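Jallance 中文居家整理问答语料 说明文件

版本日期：2021年11月14日
维护：Emiko Ueda、Pavithra Kartha
问题反馈：请在仓库里提 issue，不要发私信

先说结论

这份语料收的是中文用户关于居家整理、收纳和清洁的提问与回答，共3,968条。能不能拿来训练一个靠谱的家务问答系统，我持怀疑态度。拿来研究人们怎么谈论家务，倒还可以。下载之前请把“已知问题”一节读完，那一节比统计数字有用。

数据从哪里来

原始文本来自 Trestero 社区的整理板块，发帖人勾选过允许研究使用。勾选框默认是什么状态，社区方面给过两种说法，我们没能核实，所以凡是带有住址、门牌、孩子姓名的帖子一律删掉，宁可多删。另有160条由 Divya Sundaram 带人补写，专门覆盖社区里没人问的题目，比如租房退租前怎么清理灶台。补写条目的 source 字段为 written，其余为 forum。两类文字的语气差得很远，混在一起用之前请想清楚。

字段

id：条目编号，删除后不补号，所以中间有空缺
question：提问原文，保留错别字
answer：被采纳的回答，没有采纳的取点赞最多的一条
room：厨房、卧室、卫生间、客厅、书桌、其他
source：forum 或 written
agree：两名标注员对回答是否可行的判断是否一致
note：标注员随手写的备注，格式不统一，别指望能直接解析

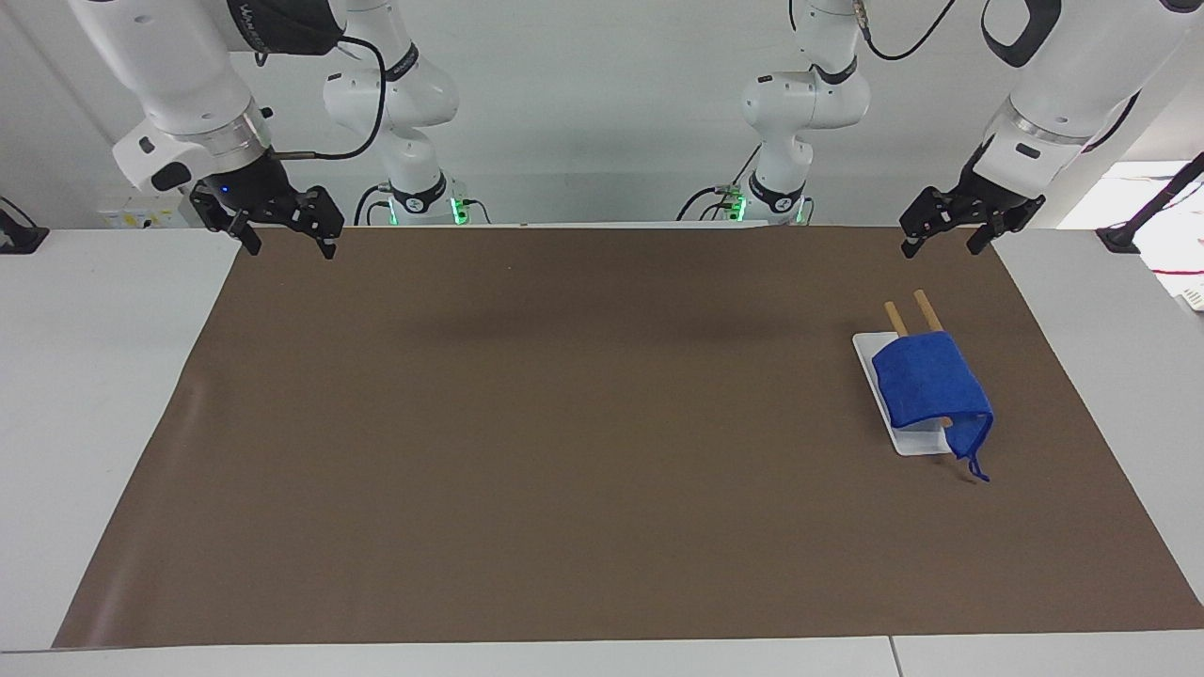 书桌类是标注时吵得最凶的一类。社区里流行一种说法，桌面铺一整块垫子，东西就会自己变少，下面跟着几十个“亲测有效”。我看不出其中的道理。像照片里这样，一张长桌大半被棕色的大垫子盖住，颜色是统一了，可桌上该放什么、放在哪儿，垫子一样也没回答。Deepika Gounder 认为铺垫子至少方便擦洗，应当判为可行；我认为提问者问的是怎么收纳，答非所问就该判不可行。最后的处理是 agree 记为 false，两人的理由都写进 note。类似的还有“把所有东西拿出来再放回去”，我至今不明白它为什么能拿到那么多赞。

标注方式

每条由两人独立判断，互相看不到对方的结果。标注员只判断回答是否可行，不判断是否最优。所谓可行，指普通家庭不买专门工具、不请人就能照做。这个定义偏严，许多推荐电器的回答因此被判为不可行，Prinovo 的吸尘器相关帖子尤其多。那些帖子里有多少是真实用户写的，我们没有办法知道，也不打算假装知道。

两人意见不一致的共141条，全部保留。有人建议引入第三人投票，把分歧消掉。我反对，家务本来就没有标准答案，投票得出来的一致只是数字好看。

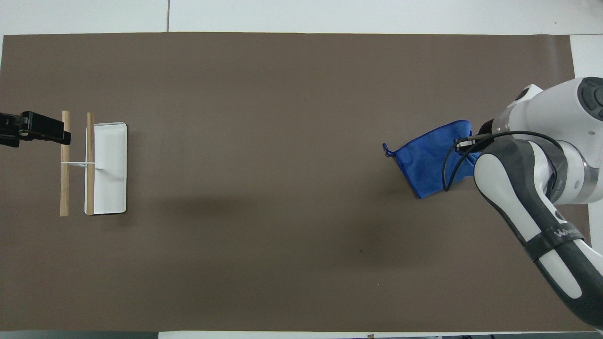
同样的道理，我们也没有计算什么“整洁度得分”。早期版本里有过这个字段，取值一到五，Parvathi Alva 设计的细则写了好几页，试标之后大家打的分仍然各凭感觉，于是整列删除。如果你手上的文件里还有 tidy_score，说明是旧版，请重新下载。

已知问题

一、回答严重偏向小户型公寓。问院子、车库、地下室的帖子很少，不要用这份语料对这些场景下任何结论。

二、点赞数不等于正确。有一条回答建议把漂白剂和洁厕剂混在一起用，点赞很高，这种做法会放出有毒气体。我们已把它删去，但不敢保证没有漏网的同类。任何涉及清洁剂的回答，上线给真人看之前必须另行审核。

三、季节性明显。每年12月大扫除的帖子激增，擦窗和洗窗帘的问题占比偏高，抽样时请留意。

四、回答里常引用某某收纳法，出处多半查不到。我们没有替任何方法背书。

五、错别字保留是有意为之，但有一部分是导出时编码出错造成的，两者现在分不开。

划分

训练部分3,000条，其余作为测试。划分按提问者进行，同一个人的帖子不会同时出现在两边。补写条目全部放在测试部分，所以测试分数偏低属于正常现象，请不要来信问是不是文件坏了。

许可

仅限非商业研究。Reddy 镜像站上的那一份不是我们上传的，内容有没有改动我们没有核对过，出了问题请去问他们。

更新记录

1.2　删除 tidy_score；修正 room 字段中“书桌”与“书房”混用
1.1　加入补写条目
1.0　首次发布，字段 note 当时误存为空，已作废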